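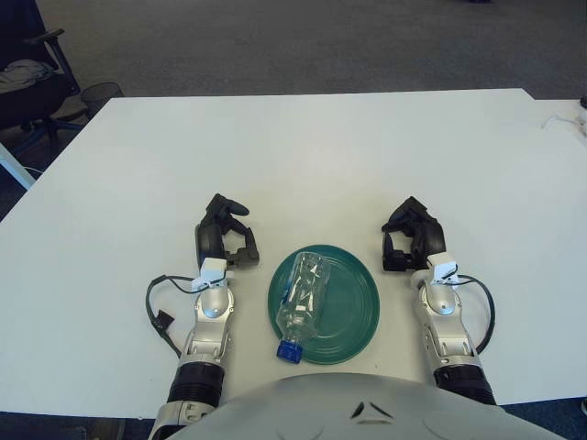 Bottle off the plate: grasp planning for a two-arm build
Niltmont Workshop Forum > Builds

gredthorpe_2
25 February 2019
Setup as shown: clear bottle on its side on the green plate, both hands parked with fingers curled up. Goal is to pick the bottle by the body and stand it on the table. Depth data on the clear plastic is mostly holes. The blue cap is the only part I get a reliable fix on. Over 100 trials in simulation the planner keeps choosing the cap.

abera
Then grasp the cap. It overhangs the rim, so the fingers can close without touching the plate.

gredthorpe_2
Tried that in sim. The body swings down as soon as it lifts.

mesh_and_torque
Disagree with abera. Use the cap to get the axis, then offset along it to the body. Nearly 500 grams if it's full, so limit the closing force or you'll crush it.

abera
Offset needs a known bottle length. Change brands and it fails.

mesh_and_torque
So measure the bottle. It's a bench test.

bivora_user
Separate issue: both cables loop out over the tabletop. Tie them back to the forearm before you run the arms at speed. I snagged one at 600 mm reach and lost a connector.

gredthorpe_2
Will clip the cables. Going with the offset first, cap grasp as fallback. Log to follow.

abera
Post the failures too.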